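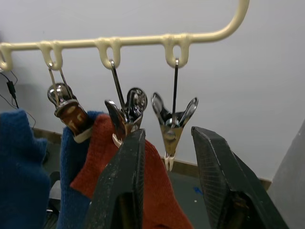
Clips, cloths and a gripper. The sort of job we're being asked to budget for.

I do the equipment planning for a mid-sized commercial laundry. For three months I've had robot quotes landing in my inbox, and I'm going to put down what I've learned before I lose the will.

First quote was from Noken. One arm, one gripper, "everything you need to get going". The price didn't include the mount, the safety survey, the fitting or the training. When I asked for those as separate lines I got a brochure back.

Second was Testura. Much better paperwork, I'll give them that. Every line priced, including a service visit at £1,979 a go. Page four says they recommend two visits a year. Page nine says the warranty depends on them. Read page nine first.

Spare fingertips are £194 a pair. Fine, things wear. How long does a pair last on damp cotton? "It varies by application." I know it varies by application. I told you the application.

Cloth is a horrible thing to automate, by the way. A box stays box-shaped. A sock is a different shape every time you put it down. Any supplier who shows you boxes and says laundry is "very similar" should be made to hang out a load of it while you watch.

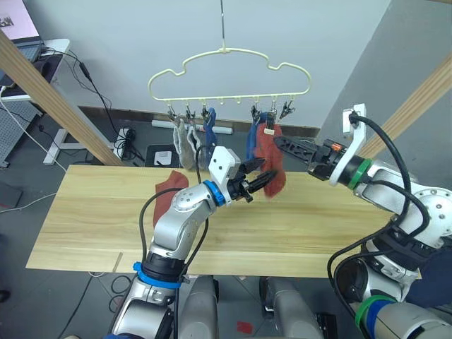 Can we get away with one arm instead of two?
For loading a conveyor, probably. For pegging out small items I'd price two from the start, as adding a second one later means paying for the fitting and the safety survey all over again.

Sugden want to lease it to us. Monthly fee looks gentle until you find the usage cap: 3,000 cycles a month, then you pay per cycle. I asked what counts as a cycle. A failed grab counts. So we'd pay extra when it drops things.

Our own pilot has a name, because everything has to have a name. It's Fumetti. Fumetti has a budget line, a logo and no agreed measure of success. I've asked for one number: items hung per hour with no one touching it. Still waiting.

Things I now ask for in writing before a demo: the price of year two, who pays for travel, what happens to our settings if we leave, and whether we can bring our own washing. Two of the three went quiet at the last one.

Also ask how long the demo will run. Testura offered 10 minutes. Anything will behave for that long. I want to see the back half of a shift, with a bag nobody has sorted.

I'm not against buying one. Pegging small stuff is dull, it's hard on the wrists and we struggle to keep people on it. I'd just like the sums to include all the sums.

Current plan is to put nothing in the March budget except the safety survey, which we'd need whoever we chose. Will add to this if Noken ever send that breakdown.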